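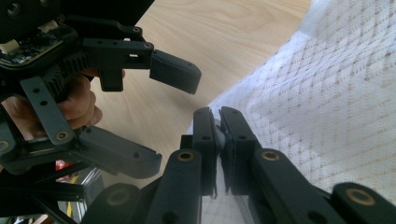
A hand-held gripper with two jaws, over a wooden surface.

Landeg opens heat pump service depot in Skurlow

Heating contractor Landeg has opened a service depot in Skurlow to handle repair and maintenance of air-source heat pumps and gas boilers in the town and the surrounding valley. The depot began taking calls on 23 March 2022.

Until now, jobs in Skurlow were dispatched from the company's main yard in Zodley, and parts not carried on the van meant a second trip. The new site holds stock for the models most common in the area, including circulation pumps, three-way valves, flow sensors, expansion tanks, fan motors and control boards. Refrigerant work is done by a separate crew, also based at the depot.

Landeg has 1,604 units under service contract in the Skurlow district. Gas boilers make up the larger share, but most contracts signed over the winter were for heat pumps, according to service manager Gwenllian Probert.

"The usual fault on a first-year heat pump is in the water circuit," Probert said. "We see clogged strainers, low flow, and air left in the system after filling. The compressor is rarely the problem. With the parts in town we can close most of those calls on the first visit."

Four technicians are assigned to the depot. Two of them are certified for both gas and refrigerant work. Emergency calls outside working hours will still be routed through Zodley.

The company has also changed its annual inspection procedure. For boilers, the visit covers combustion analysis, condensate trap cleaning, gas pressure at the inlet, and a check of the flue seals. For heat pumps, technicians record supply and return temperatures at a fixed compressor speed, measure flow rate, clean the outdoor coil, and test the defrost cycle. Readings are logged against the unit's serial number and compared with the commissioning sheet. A drop in flow of more than the limit set by the manufacturer triggers a flush of the strainer and a repeat test.

Customers whose systems were installed by another firm can join the contract after an entry inspection. Units with no commissioning record are accepted, but the first set of readings is then used as the baseline.

Ubaldo Tedesco, who heads technical operations at Landeg, said the depot has a test bench where circulation pumps and control boards can be run before they are returned to a customer or scrapped. "A lot of boards get replaced when the fault is a connector or a sensor lead," Tedesco said. "We would like to stop billing people for that."

The bench is connected to a 300-liter buffer tank, so that pumps can be tested under load over a full heating cycle.

Existing contract holders do not need to take any action. Prices remain unchanged for contracts already in force, and renewals in March will be handled under the old terms. The parts counter is open to registered installers only.

A similar depot is planned for Udia. Landeg has not given an opening date for that site.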